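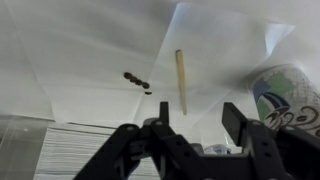 Markodum Bead Inventory

Version 7
Issued Monday, September 7, 2026
Maintained by the Collections Office, Worby Textile Study Center
Data steward: Nathalie Kennedy
Object records: Kirsten Charbonneau

Summary

The Markodum Bead Inventory describes loose and strung beads held in the study collection at the Worby Textile Study Center. It contains 354 records, one for each bag or box of beads as stored. Beads within a bag share a record when they agree in color, shape, and size class. The inventory is intended for staff, visiting researchers, and teachers who wish to request material for handling sessions.

Contents of the release

records.csv: the main table, one row per bag or box
terms.csv: permitted words for color, shape, and finish
bags.csv: shelf and drawer positions
notes.txt: remarks carried over from the former card file

All files are encoded as UTF-8. Fields are separated by commas, and text that contains a comma is placed in quotation marks.

Fields in records.csv

bag_id: the number written on the storage bag, preceded by the drawer letter
color: the main color under daylight lamps, using one term from terms.csv
shape: round, oval, disk, tube, or irregular
finish: glossy, satin, or matte
size_class: small, medium, or large, measured across the widest point
material: entered only when confirmed by the conservator, otherwise left blank
hole: drilled, molded, none, or not examined
source: the lot in which the beads were received
checked_by: initials of the person who completed the record

The material field is blank for most dark brown beads. Glass, seed, and resin beads of this color can look alike, and the Center does not assign a material by eye. Users should not infer a material from the finish field.

Sources

The records cover 19 lots. The largest is the Liang lot, received with its original paper envelopes, which are kept separately and listed in notes.txt. The Nerkex lot consists mainly of trade samples and arrived without documentation. Beads from that lot carry the source value "Nerkex, unsorted" until they have been compared with the sample cards in drawer C.

Handling and layout

Beads are examined on large sheets of plain white paper laid over the work surface. Sheets should overlap so that no gap is left between them. Creased paper may be used again if it is clean, but folds deep enough to hide a small bead must be opened out and checked before the sheet is lifted.

Small round beads are set out in short rows for comparison. A row need not be straight, but the beads should lie close together so that differences in color and finish can be judged side by side. Only one bag is to be open at a time. A bead that cannot be matched to its bag goes into the tray marked "Pending" and is not returned to a drawer until Ms. Charbonneau has reviewed it.

Changes in this version

The terms "chestnut" and "coffee" have been retired, and the affected records now read "dark brown."
Size classes for drawer F have been measured again with the new gauge.
Duplicate rows for bags A12 and A13 have been merged.
The value "not examined" has been added to the hole field.

Known limitations

Color terms for 40 records were assigned under the old ceiling lights and have not been reviewed. They are marked with an asterisk in the color field. Counts of individual beads are not included. Several bags in drawer D have faded labels, and their numbers were taken from the card file.

Access and corrections

The files may be copied for teaching and research, provided that the Center and the version number are cited. Requests to handle beads should list each bag_id and be sent to the Collections Office in writing. Corrections should be addressed to Ms. Kennedy and should quote the record as it now stands, together with the proposed wording. Corrections accepted before the next review will appear in the November release.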